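### 3.2 Layering and occlusion in domestic bedding

Bedding is usually sorted in the textile-care literature by fiber content or by weight. Neither property is much help in describing how a made or half-made bed is put together. The present section therefore classifies pieces by surface relief, by the behavior of the edge, and by the degree to which one piece hides another. Only the uppermost visible layer at each point was coded. Pieces known to be present but fully covered were left out of the analysis.

Figure 3 gives two views from the Perelach set. In view (a), a quilted bedspread in pale beige and white serves as the ground layer. Its stitched surface carries pastel appliqué shapes, including an orange patch with fine white stitching. A bright red comforter with white star shapes is bunched into a thick roll along the top of the bed, and the corner of a light pink ribbed-knit pillow rests on the bedspread beside it. A dark red cloth hangs down over the right side and falls in loose folds.
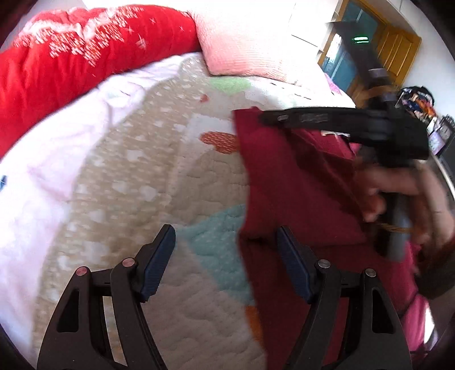
*Perelach, 27th October*

The roll was coded as a single edge. Coders had first been asked to trace every fold of a bunched comforter separately, but agreement on fold boundaries was poor and the rule was dropped after the pilot in September. Under the revised rule, a bunched piece receives one outline and one relief grade (flat, puffed or rolled). Agreement between the two coders rose to 85 percent on outlines. Relief grades were settled by discussion.

Appliqué presents a separate difficulty. A patch sewn to a quilt differs in color from its surroundings and can be mistaken for a small piece lying on top. Patches were assigned to the parent piece wherever the stitching or the surrounding quilting allowed this, and were otherwise marked "unresolved." Across the 300 views coded, unresolved patches were most common on pale grounds with high relief, where the outline of the patch is softened by the surface itself.

View (b) is dominated by deep pile and soft folds. A burgundy fabric, velvety in appearance, lies below a white fleece with a nubby surface, and a seam line arcs across the right portion of the burgundy. Near the boundary between the two are a small yellow tag and a strip of dark brown fabric with white dots and a scalloped edge.
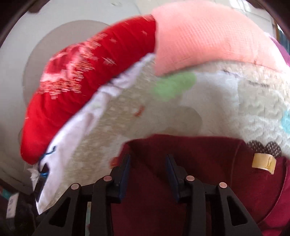 **Section prepared by Ginette Caron and Gerardo Barbieri**

The scalloped strip was coded as trim, parent piece undetermined. Trim of this type is useful for establishing layer order when it remains attached to a visible hem, but it has limited value where only a short length is exposed. The green patch on the fleece was coded "unresolved," as its outline is fuzzy and printing could not be separated from appliqué. Tags were recorded by position only. A tag on a layer boundary was not taken as evidence of which layer it belonged to.

Color terms were kept separate from piece identity. "Dark red" and "burgundy" were both admitted as descriptors, and no attempt was made to match pieces between views on color alone. Barbieri's earlier scheme merged the two terms, with the effect that separate throws were sometimes entered as one piece. The sheets affected by this error were recoded before the totals in Table 2 were drawn up.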